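The great glass reshuffle (or, how I got my cupboard back)

I have been putting off the glasses cupboard since February. You know the sort of cupboard I mean, the one where you open the door with one hand and keep the other hand up underneath just in case. Ours is over the kettle, it's far too deep and it's where every drinking vessel that has ever come into this house goes to live. Then last month I reached in for a tumbler and a champagne flute I'd forgotten we owned came down past my ear and went everywhere. Still finding bits. So that was that.

I pulled the whole lot out on to the worktop first, mugs on one side and glasses on the other, and made a cup of tea and glared at it. The mugs I could deal with. I kept the ones people use and put the rest in a box for my sister-in-law, who's moving into a flat and has asked for anything at all. The glasses were harder. There's the set of Gatchalian tumblers we got as a wedding present (thick bottoms, indestructible, hate them, can't get rid of them), there's the odd wine glasses, and there are the plastic ones.

I love the plastic ones! I know they're a bit holiday park. But we eat in the garden as soon as it's warm enough to feel your fingers, there are small cousins charging about, and I'm not putting good glass on a wobbly table on a slope. They've been dropped down the patio steps more times than I can say and they just bounce. The trouble is storing them. They don't stack, being wine glass shaped, and if you put them at the back of a deep shelf they get shoved over and roll about behind the jugs until summer.

My first thought was to hang them. I'd seen those racks that screw up under a shelf, where you slide the foot of the glass along a rail, and Angelica Mangubat, who lives two doors down and is very handy, said she'd put one up for me if I bought it. I got as far as holding a ruler under the shelf. Our shelves are that thin chipboard stuff though, and she tapped it and pulled a face, so I gave up on rails and went looking for something that stands on its own feet instead.

Which is how I came round to the mug tree. I wanted a shiny one, and I didn't want one of the tall straight ones with pegs like a coat stand, as we had one of those at my mum's and it went over every time you took two mugs off the same side. There was a nice one from Stovia but it was the price of a decent lunch out, and a Fuvico one that looked lovely until I read how small it was. I went for one with a round base and hooks that curl out in different directions from a twisty wire middle, and I'm very taken with it.

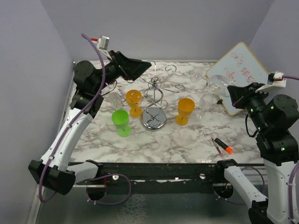
The mug tree, with the coloured plastic wine glasses round it. The green one is my favourite.

I do like that base. It's so shiny you get the whole room back in it, which also means you get every fingerprint, so be warned if you're fussy. A quick rub with a dry tea towel sorts it. Don't do what I did with the last chrome thing I owned and go at it with the rough side of the sponge.

Now, can you hang a wine glass on a mug tree? I asked about this on the Erkura forum, where I mostly lurk for the cake tins, and got very firm opinions in both directions. Floor Jacobs said upside down by the foot, resting between two hooks, has worked for her for years. Lieven Van Dijk said absolutely not, never, he'd lost a pair that way and would not be talked round. I've since had a go with the plastic ones and I'm somewhere in the middle. If you get the stem tucked in where the hook curls back and balance another on the opposite side, it's fine. If you're in a hurry, or you're nine, it isn't. I would not try it with anything that breaks.

So what I've ended up doing is a bit of a mixture. The tree gets mugs for everyday and comes out to do plastic glasses when we've got people round, and the rest of the time the glasses stand on the shelf upside down. I was brought up to store glasses the right way up (my gran said they went musty otherwise, and chipped at the rim) but I've gone over to the other side. Upside down keeps the dust out, and in a kitchen with a toaster like ours there's crumbs in everything. For proper glass I put a bit of that rubbery shelf liner down first. You can get a roll of it for next to nothing and cut it with ordinary scissors. 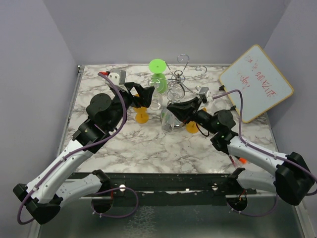
Green goblet upside down, clear wine glass with it, mug tree to the right.

I've mixed the colours in with the clear ones too, which I never used to do. I had it in my head that the plastic should be kept separate, like the picnic things, but then they only came out twice a year. Having them in with the others means they get used. Nisha Upadhyay came for supper and went straight for the green without even asking, and had her wine in it all evening, and she is a person who owns decanters.

A few other bits from the reshuffle, while I'm here:

The cupboard holds a lot less now and I can see the back wall of it, which turns out to be painted a different colour from the rest of the kitchen. Mustard. No idea.

Jugs have gone under the sink. We own 3 and I use one.

If you've got cloudy plastic glasses, try a soak in warm water with a good glug of white vinegar before you chuck them. Leave it an hour, wash as normal. Mine came up much better, although the scratches are there for life.

Next is the drawer with the lids in it. I've had a look in and shut it again. If anyone has a system for lids that don't belong to anything, put it in the comments, please, I'm desperate!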